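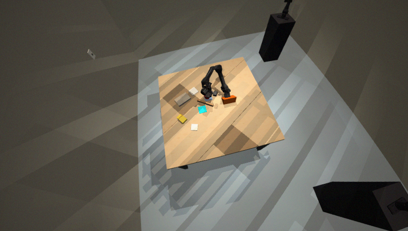 A square wooden table with a light tan top.

Kitchen Tips > Furniture Care > Wood Tables

Looking After a Wooden Table

Last updated: March

Most damage to a wooden tabletop comes from water left standing and grit dragged under plates. A daily wipe handles both. Use a soft cloth wrung nearly dry, go with the grain, and follow with a dry cloth.

For greasy spots, mix 4 drops of dish soap into 500 ml of warm water. Dip the cloth, wring it hard, and work on a small area at a time. Skip the scouring pads and anything with bleach in it.

Crumbs collect in the seams between boards. An old toothbrush or a wooden skewer gets them out. Don't use a knife -- it chips the edges.

White rings are usually moisture trapped in the finish. Lay a dry cotton cloth over the ring and press with a warm iron, no steam, for a few seconds. Lift, check, repeat. Black rings have gone into the wood itself and need sanding.

If the top is oiled, re-oil it twice a year. Rub it down lightly with 200 grit paper, wipe off the dust, and put on a thin coat. Wipe away whatever hasn't soaked in after twenty minutes. Spread the oily rags flat outdoors to dry before you throw them out. They can catch fire in a heap.

Poonam Garg wrote in to say she has kept the same kitchen table since 1988 and turns it end for end every spring so the window side doesn't fade first. Felt pads under the legs make that easier on the floor.

37 shares | 6 comments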